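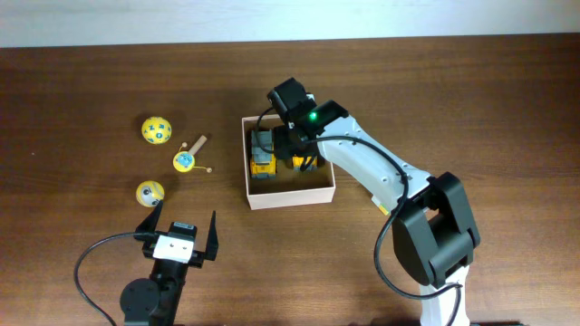 Yellow balls and a small pellet drum.

Borrowed Toys: A Summer Project on Toy Lending in Pummont

Final report, handed in 9 August 2024

What I wanted to find out

I picked toy libraries because I grew up going to one and then forgot they existed. When our instructor asked for a topic "close to home but not inside it," I sat there with a blank page for a whole afternoon, and then my cousin mentioned she was returning a toy kitchen on the bus. Returning it! Like a book! And I remembered the little cards with our name on them, and my mom hunting under the couch for a missing puzzle piece the night before it was due.

So my question was pretty simple. Do families who borrow toys still buy as many new ones? I had a second question too, which was what makes a toy good for lending in the first place, and I'll admit that one took over the project by the end.

Pummont has had a toy library since 2000. It started in a room behind the laundromat and moved to the Dukora building later on, where it has a long front room with low shelves and a desk by the door. Families pay a small yearly fee and can take out 4 toys at a time. The loan is 3 weeks, and you can renew once if the toy isn't on somebody else's list.

How I did it

My plan was a paper survey plus interviews with parents. The survey was short (one sheet, both sides) and I left a stack on the desk with a box to drop them in. I also spent two afternoons a week there through the first part of the summer, shelving things and talking to whoever felt like talking. Most people did. Parents with a toddler hanging off one arm will tell you a lot as long as you don't make them sit down.

I made a mistake early on that I should write down, since it affected the results. My first version of the survey asked "How many toys do you own?" and people just laughed at it. One dad wrote "yes." I changed it to "Did you buy a toy in the last month, and what was it?" and that worked much better, but the older sheets can't be compared with the newer ones, so I left the older ones out.

I also wanted a comparison group of families who don't borrow. I asked at Maurya, the secondhand shop across from the Amard bus stop, and they let me put surveys by the register. The trouble is that people who shop secondhand are already pretty careful about new stuff, so they weren't the neutral group I was hoping for. If I did it over I'd go to the park.

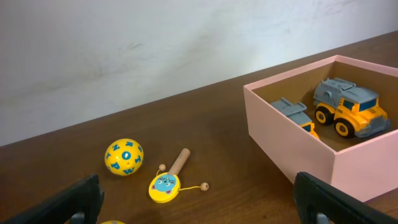

Big things are what people come in for. Trucks, kitchens, train tables, ride-on anything. The reasons parents gave were nearly always about space and about how fast kids move on. A mother of twins told me she would never buy a play tent, but she has borrowed one every winter, and by the time she's sick of it, it's due back. That came up again and again in different words. The due date does the work of saying no, and the parent doesn't have to.

What surprised me was the small stuff. I expected little toys to sit on the shelf, because who would bother borrowing something you could buy cheaply? But babies' families take them out a lot. They want to see what their kid likes before getting one, or they want noise for a couple of weeks and then they very much want no noise. Anything that rattles or bangs has a short, intense visit and then comes home.

So, do they buy less? From the sheets I could use, the answer leans toward yes, for large toys. Families who borrowed regularly mostly wrote down books, art supplies or birthday presents for other kids when I asked what they had bought. For small toys I couldn't see any difference between the borrowers and the Maurya group. I'd love to say something stronger than that but my sample was small and it was all people who were willing to fill out a sheet.

What makes a toy good for lending

This is the part I got carried away with. After a while at the returns desk you start to have opinions about toys that you never had before.

Pieces matter most. A toy that is all one thing comes back as all one thing. A toy with a bag of parts comes back with most of the bag. The Dukora shelves have a tag on each set saying what should be in it, and checking those tags is the slowest job in the place.

Next is cleaning. Everything gets wiped down before it goes out again, so a smooth surface is a joy and anything with fur is a pain. Stickers are the worst! They peel at the corners, they hold crumbs, and once a sticker is half gone the toy looks old even if it's fine. Strings and beads are worth a tug every time they pass through your hands, and if something feels loose it goes on the repair shelf.

Then there's whether more than one age can use it. Balls win here and it isn't close. A baby chews it, a toddler throws it, an older kid invents a game with rules so complicated that they take longer than the game.

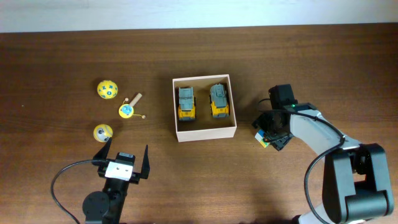
A pellet drum and a small ball with blue letters.

I got really fond of pellet drums, by the way. You roll the handle between your palms and the beads swing around and hit the drum, and kids have been doing that in a lot of countries for a very long time. I only meant to read a page or two about them for background and ended up with 2 library books and a folder of notes that don't belong in this report. It's the kind of toy where the child can see exactly why it makes the sound, and I watched a girl at the library go very slow, then fast, then slow again, working it out.

Problems and what I'd change

I started the surveys too late. School had just let out and plenty of regular families were away, so I probably missed the ones who borrow most during the school year. I should have asked the ages of all the kids in the house and I only asked for the youngest. And I should have kept my interview notes in one notebook - they are currently in three, plus the back of a bus schedule.

I'm going to keep going with it a little in September, when the library does its yearly sort and decides what to retire. They said I can help with the tags. I'd like to find out how long a toy lasts there before it gets retired, and the old cards from the laundromat days are still in a drawer, so that's where I'm planning to start.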